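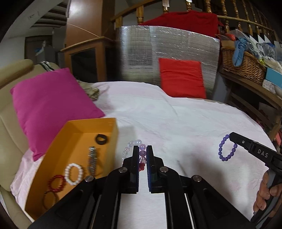 Jade Clegg reckons the crackling on the Sostier samples is down to the cooling and has little to do with the glaze recipe. She went through the August tiles after I left and put her note in the back of the book: same glaze, same clay, two firings, and only the one opened early has the fine lines all over. I had blamed the new batch of frit. I think she is probably right, but I want another firing before I change anything.

Kiln book, August

Small kiln, glaze firing, second go at the Sostier series.

Loaded 54 tiles on three shelves. Bottom shelf all on the old clay, middle shelf all on the Rosser clay, top shelf half and half. Glaze S4 on the lot, poured, one coat. Left the backs bare and wiped the edges with a damp sponge. Batch number 3543 for the frit, written on the lid of the bucket as well because the paper label has come away again.

Cones on the middle and top shelves. None on the bottom as we have run short. Trefor Landeg says he has half a box at home and will bring them.

Slow rise with the bung out until the mirror stopped misting, then bung in and up at the usual rate. Top cone was over flat when I looked through the spyhole at ten to four. Middle cone still had a bit of stand in it, so I gave it a short soak and then switched off.

Cooling. This is the part that matters. Last time the lid was propped at 205 degrees because the shelf space was wanted for the jug order. This time I left it shut. At twenty past nine the next morning the pyrometer read 54 and I took the lid off then.

Results. Bottom shelf clean, a little underfired at the back left corner, slightly milky. Middle shelf clean. Top shelf: old clay clean, Rosser clay has four tiles with lines, all from the side nearest the elements. So it isn't only the early opening. The Rosser body may just be a poor fit with S4 and the quick cooling made it show sooner.

Rubbed ink into all 54 and wiped off. The four took it straight away. Two more from the middle shelf took a faint line at one corner that I couldn't see dry. Marked them R2 and R5 and put them on the windowsill to see if it spreads.

Jade's view after seeing these: keep the slow cooling and add silica in small steps. Mine is to try the Stindo clay under the same glaze first, as we have 293 kilos of it sitting by the door and will have to use it for something. We'll do both. She mixes, I fire.

To do

Line blend, S4 plus silica, five steps.
Cut Stindo tiles, same cutter, dry between boards — the last lot curled.
Bat wash on shelf two, flaking by the post.
Ask Trefor about the cones.
Ink test on R2 and R5 again before the next glaze firing.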